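如何给小城电影节做一场纪录片放映

适用对象：第一次承办单场放映的影院、文化馆、书店和社区空间
更新：2025年6月6日

去年八月，我和Kanokwan Somboon在Jirkaro影展负责纪录片单元的外场放映。影展的主会场是一家老影院，其余场次分散在城里，有的在图书馆报告厅，有的在餐馆二楼。外场的设备、人手和观众都跟影院不一样，手册上写的很多东西用不上。这篇是把当时的工作流程重新整理了一遍，按时间顺序写，从拿片子开始，到散场之后为止。

如果你的场地是正规影厅，有放映员，可以直接跳到第四步。

第一步：确认放映权

先找到谁手里有这部片子的公开放映权。片尾字幕里的出品公司不一定就是权利方，很多纪录片把国际发行、本地发行、非商业放映分给三家不同的公司。最快的办法是直接写信给导演或制片人，问一句“公映授权现在由哪家负责”。独立导演多半自己回信。

信里写清楚下面这些内容：

放映日期和场次数
场地名称、城市、座位数
是否售票，票价多少
是否有映后交流，是否希望导演到场
希望用什么格式放映

座位数要写实际能坐的人数。我们有一场报了30座，后来加了椅子，发行方Drisach看到现场照片后补收了一笔差额，数目不大，但来回写了好几封信。

授权费有两种常见算法，一种是一次性买断单场，一种是保底加票房分成。小场地选单场买断比较省事，不用做票房报表。如果对方只接受分成，提前问好报表的格式和提交期限，写进协议里。

协议收到后先看三处：放映次数、是否允许预留测试放映、拷贝何时删除或归还。测试放映一般不算次数，但最好让对方写明。

第二步：拿到拷贝并做检查

外场放映大多用视频文件，影院用DCP。向对方要文件时说明播放设备是什么，不要只说“高清就行”。电脑播放的话，要一份H.264或ProRes文件，帧率保持原片帧率。纪录片的帧率比较杂，24和25都常见，有的片子里还夹着老录像带转过来的素材。不要自己转帧率，声音会跟着出问题。

文件到手以后做这几件事：

核对文件大小，跟对方给的数字一致
从头到尾看一遍，不要拖进度条
检查声道，确认是立体声还是5.1
检查字幕是压在画面里的还是单独的文件
复制两份，放在两个不同的硬盘上

从头看到尾这一条常常有人省掉。Stelia那部讲码头工人的片子，我们收到的版本在后半段有一处声音断了几秒，只看开头是发现不了的。写信过去，对方第二天就换了文件。

字幕如果是单独的srt文件，先用记事本打开看编码，统一存成UTF-8。然后在放映用的那台电脑上播放一遍，看字号和位置。报告厅后排的观众离银幕远，前排又容易挡住下沿，字幕宁可往上提一点。

DCP的检查要在影院的服务器上做，加密的DCP还要有密钥。密钥有起止时间，拿到后先看生效时间是按哪个时区写的。 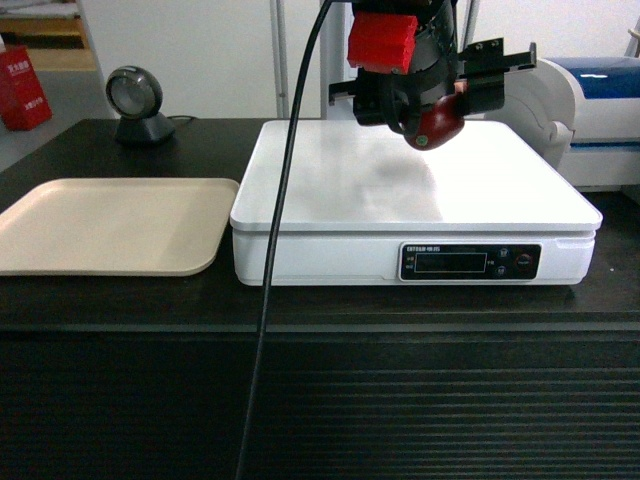 第三步：看场地

看场地最好挑跟放映同一个时段去。下午三点看着够暗的房间，傍晚可能有一束光正好打在银幕上。

要看的东西不多。先看光，窗户有没有遮光帘，帘子拉上以后缝隙在哪里，出口指示灯能不能避开银幕。指示灯不能关，也不能遮，银幕换个位置就好。

再看电。插座在哪一面墙，投影机和音箱能不能接在同一路上，场地方的咖啡机、空调是不是也在这一路。我们在餐馆二楼那场就吃了亏，楼下厨房一开设备，楼上跳闸，停了十几分钟。后来拉了一路单独的线。

然后听声音。站在最后一排，让人在银幕旁边正常说话，听得清再往下谈。玻璃墙多的房间回声重，纪录片里大段是采访，人声一糊整部片子就听不懂了。挂几块厚布在侧墙有用，地上铺地毯也有用。音箱放在银幕两侧，高度跟坐着的人耳朵差不多或稍高，不要放在地上。

最后走一遍观众的路线，从大门走到座位，再从座位走到洗手间和安全出口。轮椅位留在靠通道的位置，不要放在最前排的角上。

银幕尺寸按最后一排的距离算。简单的办法是用最后一排到银幕的距离除以四，得到银幕宽度的下限。最后一排16米，银幕就不要窄于4米。投影机的亮度跟着银幕走，银幕越大，需要的流明越高，租设备时把银幕宽度和房间遮光情况一起告诉对方。

第四步：排时间

小城观众习惯早来，也习惯吃完饭再来，两批人都要照顾到。晚场定在七点半比七点合适。开门时间提前30分钟。

一场九十分钟左右的纪录片，加上映后交流，占用场地要按三个小时留。下面是我们用的时间表，以七点半开场为例：

五点：设备进场，接线
五点四十：画面和声音测试
六点半：工作人员到齐，分岗
七点：开门
七点二十五：提醒入座
七点三十五：主持人开场，控制在三分钟以内
七点四十：开始放映
九点十分：片尾字幕走完，亮灯
九点十五：映后交流
九点四十：结束

开场晚五分钟是特意留的。主持人讲话的时候，迟到的人可以进来坐下，片子一开始就不再放人从前门进。

片尾字幕要放完。不少场地一看到黑底白字就开灯，导演坐在下面会很难受，纪录片的后续信息也经常写在字幕中间。开灯分两次，先开后区，隔几秒再开前区。

同一天有两场的话，中间至少隔45分钟。清场、调换文件、给嘉宾倒水，都在这段时间里做。

第五步：宣传

海报和剧照向权利方要，不要从网上截图。要的时候说明用途和尺寸，印刷用的图跟社交媒体用的图分开要。剧照旁边写上署名。

简介自己重写一遍，发行方给的简介是写给选片人看的，里面常有入围名单和导演阐述，本地观众更想知道这部片子讲谁、在哪里、多长、什么语言、有没有字幕。控制在一百五十字以内，把这几条放进去。

影展期间外面走的人多，街面上的信息要简单。门口立一块牌子，写片名、开场时间和票价，字要大到马路对面看得清。牌子每天早上换，前一天的信息不要留着。周边的店铺愿意帮忙放传单的，传单上给他们留一行地址，他们会更上心。

售票尽量用同一个渠道。线上卖一部分，门口留一部分。我们门口留票按座位的两成算，基本够用。免费场次也要预约，预约的人里会有一些不来，开场前十分钟把没人坐的位子放给排队的人。

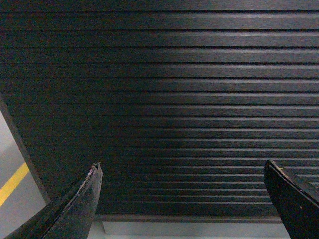
第六步：现场分工

单场放映最少要四个人，一个管放映，一个管门口，一个管场内，一个陪嘉宾。主持人可以由陪嘉宾的人兼任，放映的人不要兼任别的。

管放映的人从测试开始到亮灯为止不离开控制台。播放电脑要关掉系统通知、屏保、自动更新和无线网络，接上电源，音量固定在系统最大，用调音台控制大小。备用电脑放在旁边，文件打开，停在开头。万一主机死机，看一下表，估算时间，从备用机上接着放。

音量按满座来定。空场测试的时候听着稍微有点响，坐满人就刚好。开场后放映的人走到最后一排听一分钟，再走到侧面听一分钟，要调就在前五分钟调完，后面不要再动。

管门口的人手里要有一张纸，上面写着片长、有没有映后、洗手间在哪里、下一场是什么。观众问的基本就是这些。退票和换票的权限也给到门口，不要让观众站在那里等人打电话请示。

管场内的人坐在最后一排靠通道，带手电，光打在地上。有人全程拍摄银幕，过去小声提醒一次。

第七步：映后交流

提前跟导演通一次电话，问清楚三件事：片中有没有不方便公开谈的人和事，有没有希望被问到的内容，需不需要翻译。纪录片的拍摄对象有时候会跟着来，要不要介绍给观众，由他本人决定。

Marinho影像的Lindalva Damasceno来过我们这里一次，她那部片子的主人公就坐在第三排，事先说好不介绍，映后有观众认出来了，喊他站起来。主持人接过话说今天由导演来回答，场面就过去了。这种情况提前想一句话备着。

开头由主持人问两个问题，给观众一点时间想。第一个问题具体一些，问拍摄周期、问怎么认识片中人都可以，不要问“您想表达什么”。然后把话筒交给观众。话筒由工作人员拿着递，不要交到观众手里传。

有翻译的场次，时间按一半算。25分钟的交流，真正能问的大概是四个问题。提前告诉翻译片中的人名和地名怎么译，最好跟字幕一致。

有人发言很长，主持人可以往前走一步，等他换气的时候问“您的问题是”。连着几个人都在发表意见，就请导演对刚才几位的话一起回应。

到点就收。最后一个问题之前说一声“还有一个问题的时间”，散场后愿意聊的人可以去门厅。

第八步：散场之后

当晚把文件从播放电脑和备用电脑上删掉，协议里允许保留的除外。硬盘要归还的，第二天寄出，单号发给对方。DCP硬盘用原来的箱子寄，泡沫垫不要丢。

三天之内给权利方写一封信，附上到场人数、两三张现场照片和映后的简单情况。按分成结算的，报表一起附上。写得短没关系，但是要写。第二年再去要片子的时候，对方会记得。

嘉宾的交通和住宿票据当面收，不要等他们回去以后再寄。

Kanokwan有一个本子，每场结束后记一页，写开场晚了几分钟、哪个插座松了、哪一排看不清字幕、观众问了什么问题。我们现在排外场的时候先翻那个本子，再去看场地。

常见问题

场地不能全黑怎么办？
把开场时间往后推，或者换更亮的投影机。八月天黑得晚，有天窗的房间八点之前不要开场。片子如果夜景很多，换场地。

可以用蓝光碟放映吗？
可以，前提是权利方同意。家用碟片本身不带公映授权，买了碟不等于可以放。

露天放映要注意什么？
授权另谈，有些协议写明仅限室内。音箱朝向避开居民楼，备好雨天方案，改期还是改到室内，在售票页面上写清楚。银幕的固定交给搭台的人做，风大就不放。

没有导演到场，还要不要做映后？
可以请本地跟题材有关的人来谈，比如片子讲老房子，就请做修缮的师傅。提前把片子给他看，征得权利方同意后再发观看链接。

孩子能不能进？
看分级和内容。没有分级的片子，自己看完以后在宣传页上写一句提醒，门口的人照这句话来说。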